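Störung 2210

Die Meldung lief um 02:14 Uhr auf. Dämpfungssprung auf Faserpaar 4 des Seekabels Kiment, Abschnitt zwischen dem Landepunkt Seltville und dem dritten Verstärker. Farzad Zarei las die Zeile zweimal, quittierte sie und öffnete ein Ticket. Das System vergab die Nummer 2210.

Er war allein in der Leitstelle. Die Nachtschicht war seit September einfach besetzt, eine Maßnahme der Talier, die das Kabel drei Jahre zuvor vom Vorbesitzer übernommen hatte. Im Übergabeprotokoll war die Doppelbesetzung noch als Pflicht geführt. In der neueren Fassung hieß es »nach Bedarf«.

Zarei startete die Rückstreumessung. Das Gerät brauchte vier Minuten für einen Durchlauf. Er stellte den Mittelungswert höher und verlängerte damit auf neun. In dieser Zeit prüfte er die Speisespannung. Sie war stabil, ein Kabelbruch schied also aus. Ein Schiffsanker hätte den Leiter freigelegt, und der Strom wäre ins Wasser abgeflossen. Es blieb ein Mantelschaden ohne Wassereintritt, eine Biegung oder eine alternde Spleißstelle.

Die Kurve baute sich von links nach rechts auf. Bei Kilometer 197 stand eine Stufe.

Er kannte den Kilometer. Zwölf Jahre zuvor war er an Bord des Verlegeschiffs gewesen, als dort gespleißt wurde. Die See war unruhig gewesen, der Kapitän hatte gedrängt, und die Faser von Paar 4 war im dritten Versuch mit einem Wert durchgegangen, der gerade noch unter der Grenze lag. Zarei hatte den Wert abgelesen und eingetragen. Er hatte ihn nicht gerundet. Danach hatte er die Muffe unterschrieben, wie alle anderen auch.

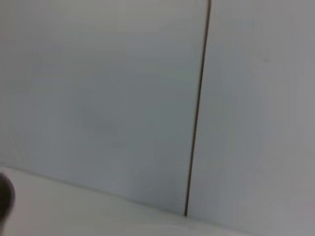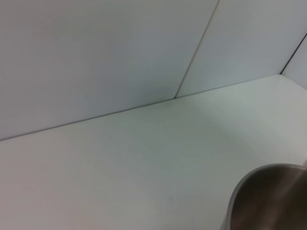
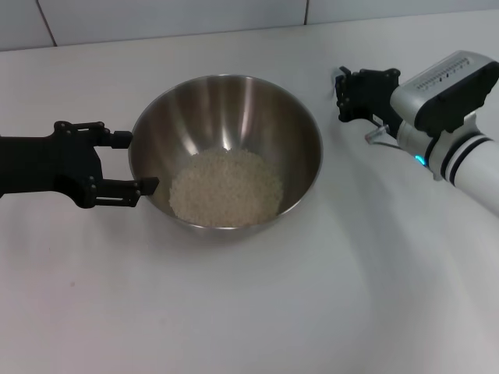 Zum dritten Bild: Metallschüssel mit ungekochtem Reis auf weißem Tisch.

Um 02:51 Uhr rief er in Cáceres an, wo die Verkehrssteuerung saß. Eine Frau meldete sich mit der Standortkennung und ohne Namen.

»Ich brauche eine Umlegung von Paar 4«, sagte Zarei.

»Ist das Paar ausgefallen?«

»Nein. Die Fehlerrate steigt. Die Korrektur schafft es noch.«

»Dann ist es keine Störung, dann ist es eine Beobachtung.«

Er hörte sie tippen. Die Ersatzstrecke verlief über Land und gehörte einem anderen Betreiber. Jede angefangene Stunde wurde abgerechnet, und für Umlegungen ohne Ausfall war die Zustimmung der Bereichsleitung nötig. Die Bereichsleitung war ab sieben Uhr erreichbar.

»Wie lange hält es?«, fragte sie.

Zarei sah auf die Kurve. Er legte die beiden letzten Messungen übereinander und ließ den Trend rechnen. Das Programm gab einen Wert aus und daneben eine Streubreite, die den Wert bedeutungslos machte.

»60 Minuten«, sagte er.

»Steht das so im System?«

»Es steht dort gleich.«

Sie schwieg. Im Hintergrund lief eine Lüftung, im selben Ton wie die in seinem eigenen Raum. Dann sagte sie, sie werde die Umlegung als vorbeugend buchen, auf seine Kennung. Er gab ihr die Kennung durch, Ziffer für Ziffer, und sie wiederholte sie.

Um 03:08 Uhr war der Verkehr verschoben. Auf der Übersicht wechselte Paar 4 von Grün auf Grau. Die Teilnehmer in Seltville, soweit sie wach waren, hatten für den Bruchteil einer Sekunde ein stehendes Bild oder eine Pause im Gespräch gehabt. Beschwerden gingen nicht ein.

Zarei schrieb den Bericht. Unter »Ursache« trug er ein: Spleiß bei km 197, erhöhte Ausgangsdämpfung bei Inbetriebnahme, Messwert siehe Anlage. Die Anlage musste er suchen. Sie lag im Archiv des Vorbesitzers, eingescannt, leicht schief, mit sechs Unterschriften am unteren Rand. Seine war die zweite. Er hängte das Blatt an und setzte das Datum darunter, 22.10.2024.

Um 03:40 Uhr lief die nächste planmäßige Messung. Die Stufe bei Kilometer 197 war nicht gewachsen. Um 04:10 Uhr war sie kleiner geworden, um 04:40 Uhr lag sie wieder auf dem Wert vom Vortag. Er ließ die Messung ein weiteres Mal laufen, mit anderer Pulsbreite. Das Ergebnis blieb gleich.

Im Ticket gab es ein Feld für die Rückstufung. Zarei klickte es an, las den Hinweistext und schloss es wieder. Er trug die drei Messwerte mit Uhrzeit nach und ließ den Status offen. Dann wählte er die Nummer von Cáceres.

Die Frau meldete sich mit der Standortkennung.

»Noch einmal Seltville«, sagte er. »Es geht um Paar 4.«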